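6.3 Recovery after a cable snag or a missed grasp (bin picking cell)

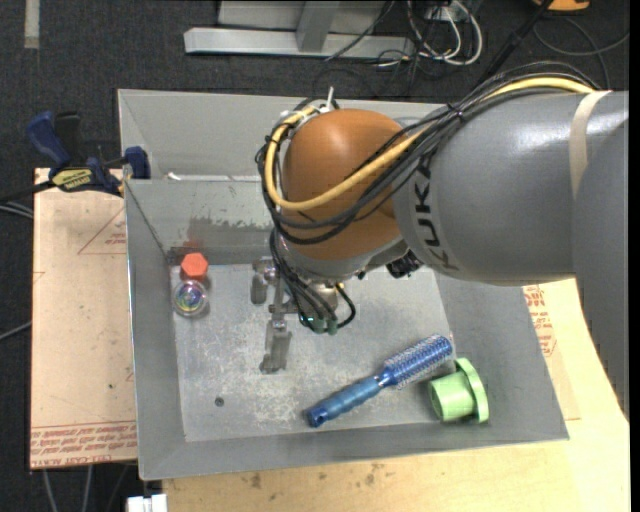

Can I restart the picking program directly after the arm has stopped with a cable fault?
First bring the arm to the service position and check the cables by hand. The program keeps the last target in memory, and a direct restart sends the wrist through the same turn that caused the fault.

This section is for operators who have completed the Gredance cell training. It covers code 2979 (cable load at wrist) and code 4 (gripper closed, no object). For all other codes, call the person responsible for the cell.

CAUTION: The arm can move without warning while the drives are on. Press the emergency stop before you put a hand or a tool in the bin.

Code 2979 — cable load at wrist

1. Press the emergency stop. Wait until the drive lamp is off.
2. Write the code and the time in the cell log.
3. Look at the loop of cables over the orange joint. The loop must be free to move and must not be caught behind the joint or under the gripper.
4. If a cable is caught, free it with your fingers. Do not pull on the connectors at the gripper.
5. Check each cable for cuts, flat places and open insulation. If you find damage, stop here and lock the cell.
6. Release the emergency stop and select manual mode.
7. Move the arm straight up, at the lowest speed, until the gripper is higher than the bin walls.
8. Turn the wrist slowly to one side and then to the other. A second person watches the cables from outside the cell.
9. Select Home, then Clear Fault.

Note: If code 2979 comes back in the same shift, do not clear it a second time. On one Thursday it was cleared three times here, and the camera cable had to be replaced.

Code 4 — gripper closed, no object

1. Press the emergency stop.
2. Check that the fingertip pads are clean and sit flat on the fingers.
3. Check that the bin has not moved. The clamp on the rim must be tight.
4. Turn over any object that lies against a sloped wall, or move it to the flat floor. Round objects can roll there, and the fingers close beside them.
5. Release the emergency stop and run one test pick at reduced speed.

Note: Clear or shiny objects give weak depth data. If the same bottle is missed again, take it out and continue with the other objects.

Before automatic mode

Close the gate, then set the speed back to 100 percent. The cable set is replaced after 4000 hours, also when no damage is visible. Spare sets are on the Brindico shelf. Report every replacement to Shafiq Ranasinghe.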